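How to wear glasses together with a face mask for close work

By Hollis Kapoor
Updated Thu 25 September

I wear glasses since I was nine years old, and in our workshop in Grilton we also wear a mask for many hours of the day. For the first weeks my glasses were white with fog each time I bent over the table. Below is the method which I use now. It takes two minutes in the morning.

What you need

A mask with a wire for the nose
Your glasses
Mild dish soap without hand cream in it
A soft cotton cloth
Two hair clips, if your hair is long

Step 1. Wash the lenses

Wet the glasses under lukewarm water and put one small drop of soap on each lens. Rub with the fingertips, also around the nose pads, where the skin oil collects. Rinse them, shake off the water and dry with the cloth. Please do not use paper towel, it can scratch the coating. I tried also the fog spray from Wunico, and it was good for one morning, but the soap is cheaper and I am satisfied with it.

Step 2. Put on the mask first

The mask goes on before the glasses. Bend the wire a little in the middle, place it high on the nose and press it down with two fingers, from the center to the cheeks. Breathe out strongly. If you feel air going up to your eyes, press again. Then put the glasses on top of the edge of the mask, so that their weight helps to close it.

Step 3. Arrange the straps and the hair

The straps and the arms of the glasses must share the same small place behind the ear. Let the strap lie flat against the skin and put the arm of the glasses over it. A thin strap and a thin frame are easier to combine than thick ones. Then look down, as you do when you work. Hair that is fine when you stand straight will fall around the face when you lean in, and it can pull on the strap or cover one eye.

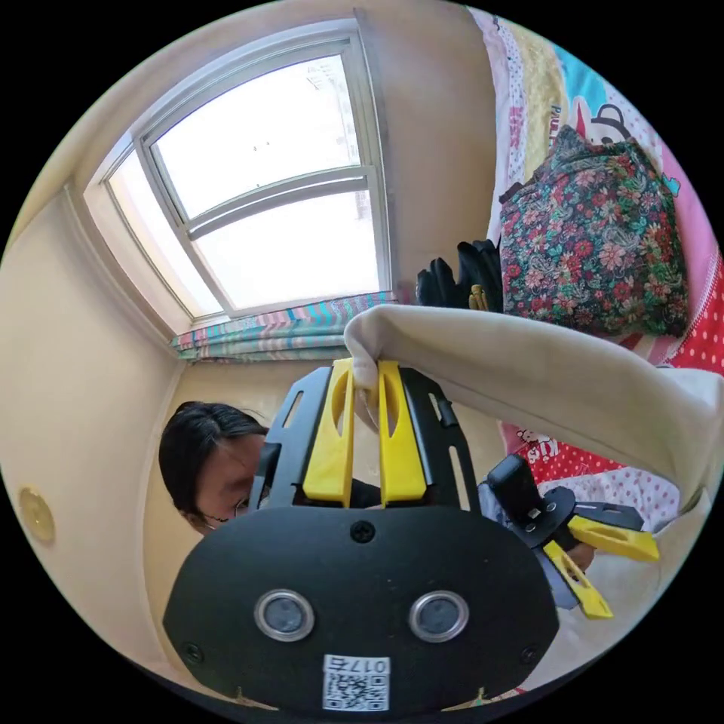

Step 4. Make the test with the head down

Tilt your head down to the table and stay so for ten breaths. If the glasses slide, the mask is sitting too high under them. Pull it down by a few millimeters and test again. Clip the hair back on both sides now, before your hands are busy.

If it is still foggy

My colleague Sizwe Le Roux has a narrow nose and the wire alone was not enough for him. He puts a strip of skin tape across the top edge of the mask. Remove such tape slowly and from the side. Also change the mask when it becomes damp. I change mine at lunch.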